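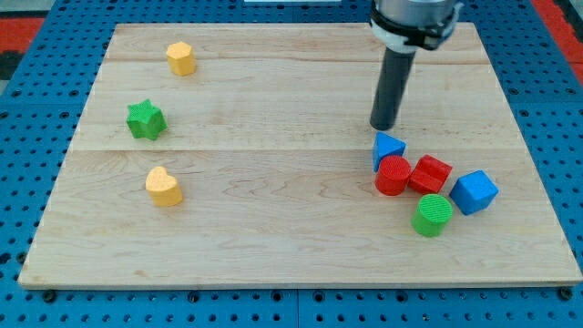 Umau 硬木蜡油 哑光清色

首页 > 木器涂装 > 木蜡油 > 室内硬木

品牌：Umau
系列：Perkix 室内系列
颜色：清色（哑光）
包装：马口铁罐，附内盖
适用：枫木、榉木、白蜡木、樱桃木、胡桃木、橡木等室内硬木
单罐价：89 元
两罐及以上：每罐 84 元
库存：有货，Pacheco 仓发出

产品说明

Umau 硬木蜡油以植物油和植物蜡调配，渗入木材表层后固化，留下一层很薄的蜡质。成品为哑光，手摸上去仍是木头的触感，不会形成厚的漆膜。适合桌面、搁板、柜门、抽屉面板、椅子扶手、楼梯扶手以及各种小件。

清色款不含颜料。浅色木料上油后会略微变暖，纹理比裸木清楚。枫木、白蜡木这类颜色很浅的木料，变化大致相当于用湿布擦过以后的颜色。胡桃木和樱桃木变深得更明显，第一次用在深色木料上，请先在边角料上试一块。如果希望浅色木料尽量保持原来的白度，请改选同系列的本白款，本白款含少量白色颜料，用在深色木料上会发灰，不建议互换。

Perkix 系列目前有清色、本白、浅胡桃、烟灰四种颜色，施工方法相同，颜色之间可以互相调配。调配时请在干净的容器里一次调够，分两次调很难调出同一个颜色。

施工前的准备

木料含水率应与室内环境平衡。刚买回来的板材，请在要使用的房间里平放几天再动手，两面都要通风，不要直接贴在地面或墙面上。拼板请先检查胶缝，挤出来的胶干了以后会挡住油，上完油就是一条发白的印子。用刮刀把胶铲掉，再顺着木纹砂平。

打磨从粗到细，每一遍都要把上一遍的砂痕磨掉。枫木质地细密，不要磨得太细，表面过于光滑时油不容易渗进去，颜色也会浅一块深一块。橡木、白蜡木管孔较粗，磨完以后要用软毛刷顺着管孔把粉刷出来，再用吸尘器吸一遍。端面吸油多，可以比大面多磨细一档，这样端面和大面的颜色更接近。

最后一遍打磨完，用拧干的湿布把表面擦一遍，等木毛竖起来、完全干透以后，用手拿细砂纸轻轻带过。做桌面和扶手时不要省掉这一步，否则第一遍油干了以后摸着会扎手。

节疤周围的木纹方向会变，砂纸容易在这里磨出凹坑，请垫上木块再磨。有裂纹的节疤可以先用透明填料补平，填料干透后再打磨。松动的节疤请先固定。

以前刷过漆的旧家具，必须把漆全部去掉，露出裸木后才能使用本品。表面残留的漆、硅油、家具喷蜡都会造成不干或者发花。

施工方法

一、开罐后用木棒从罐底往上搅匀。蜡会沉底，只用上层的油，成品会偏软。

二、用不掉毛的棉布、短毛刷或者白色百洁布蘸少量油，顺木纹薄薄地涂开。边角和线条用小刷子带到，凹槽里不要积油。

三、静置一刻钟左右，让木头吸收。天冷时可以适当延长。

四、用干净的棉布把表面没有吸进去的油全部擦掉，擦到布上不再沾油。大面擦完以后，从侧面对着光看一遍，有发亮的地方就是没有擦干净，趁没干继续擦。

五、放在通风、无尘的地方过夜。表面不粘手以后，用细百洁布轻轻擦一遍，除去浮灰，再涂第二遍，做法与第一遍相同。

一般室内家具涂 2 遍。餐桌、书桌、楼梯扶手等常碰水或者常摩擦的部位，建议涂 3 遍。遍数再多也没有明显好处，木头已经吸饱，多出来的油只会留在表面发粘。

板材正反两面都要上油，背面至少一遍。只涂正面的宽板，两面吸湿快慢不同，放久了容易翘。

不建议喷涂，也不建议用滚筒。滚筒上油量不好控制，大面上会留下橘皮纹。

干燥与投入使用

隔夜可以搬动，几天后可以轻度使用，完全固化需要两到三周。固化期间请不要铺桌布、压玻璃或者放橡胶垫，也不要用清洁剂擦。有水洒在上面，请马上用干布吸干。

低温和高湿会拖慢干燥。南方的梅雨天，建议等天晴或者开除湿机再施工。柚木和部分含油较多的红木，干燥时间会比枫木长不少，请先做小样。

用量参考

用量与木种、打磨的细度、木料的新旧都有关系，同样大小的板，旧橡木比新枫木吃油。第一遍用得最多，从第二遍开始明显减少。一罐通常够做一张普通书桌的桌面和桌腿，含背面。做整组柜子请按两罐以上准备，最好同一次购买，批号印在罐底，相同批号的颜色最稳定。

日常保养

平时用拧干的湿布擦，再用干布收一遍。油渍可以用加了少量中性皂液的水擦掉，不要用含酒精、氨水或者漂白成分的清洁剂，也不要用钢丝球。

热锅、热水壶请垫隔热垫。杯底留下的白圈多数是水汽，放一两天会变淡；如果还在，用细百洁布顺纹轻擦，再补一点油。

局部磨损可以直接修补，不需要整面返工。把磨损处砂到露出新木，边缘向外砂得渐渐变轻，涂油，擦干净，第二天再来一遍。补过的地方刚开始会比周围浅，晒过一段时间后会慢慢接近。

桌面用过一两年，觉得表面发干、水珠散得快，就可以补一遍薄油。补油以前把表面洗干净并晾干。

安全事项（请务必阅读）

擦过油的布、纸和百洁布含有干性油，揉成一团会自己发热，有起火的危险。用完以后请立即浸入水中，或者在室外逐块摊开，不要叠放，完全干硬后再丢弃。请不要把沾油的布塞进垃圾桶、工具箱或者口袋里。打磨未干油面时产生的粉尘也按同样办法处理。

施工时保持通风，戴丁腈手套。入眼请用清水冲洗，并尽快就医。存放在儿童拿不到的地方，远离火源。剩余的油不要倒入下水道。

储存

用完把罐口的油擦干净，盖好内盖，再盖紧外盖，放在阴凉处。罐里剩得不多时，请换到小一点的玻璃瓶里装满，减少瓶内空气。表面结了皮可以整块挑掉，下面的油搅匀过滤后仍然能用。如果整罐变稠、拉丝，请不要再用，加稀释剂也救不回来。

冬天运输途中可能出现蜡质凝结，呈白色颗粒状。把罐子放在室温下一天，搅匀后颗粒消失，不影响使用。

常见情况

油面发粘，过了几天还不干。多数是余油没有擦干净。用干净布蘸少量新油打湿表面，等粘的部分软化后整面擦干，再放到通风处。还不行就只能砂掉重做。

表面一块亮一块暗。打磨不均匀，或者第一遍有些地方没有吸够。再薄涂一遍，通常可以改善。

端面特别深。端面先用蘸了很少油的布擦，不要静置，擦完马上收干。

拼板的相邻两条木料颜色不一样。不同的木条本来就有深浅，上油以后差别会更容易看出来，清色款盖不住。介意的话，请在拼板以前先用湿布擦湿排一遍，挑好顺序再上胶。

能不能用在水性漆上面。不能。

能不能在木蜡油上面再刷清漆。不建议，附着力没有保证。

能不能用在户外。不能，户外请看 Cludside 户外木油，那一款加了抗紫外线成分，颜色也以深色为主。

能不能用在地板上。小面积的踏步可以，整屋地板请选地板专用的硬蜡油，耐磨程度不同。

能不能用在砧板上。本品按家具用途销售，砧板和直接盛放食物的木碗请选同品牌的食品接触用油。

配送与退换

木蜡油属于液体，不走航空，只能陆运，偏远地区时间会长一些。每罐外面套密封袋，纸箱内有隔板。收到后请先检查罐体，有漏油请保留外箱并拍照联系客服，核实后补发。

未开封的罐子签收后一周内可以退货，运费由买家承担。已经开封的不退。颜色不合适不属于质量问题，拿不准的请先买试用装，试用装的颜色与大罐一致，够涂几块小样。

需要发票请在下单备注里写明抬头和税号，随货寄出电子发票的下载码。

相关产品

Umau 硬木蜡油 本白
Umau 硬木蜡油 浅胡桃
Umau 硬木蜡油 烟灰
Umau 硬木蜡油 试用装（四色可选）
Cludside 户外木油
白色百洁布，细
不掉毛棉布，整包
丁腈手套

页面更新：2022-08-02

价格和包装如有调整，以下单页面显示为准。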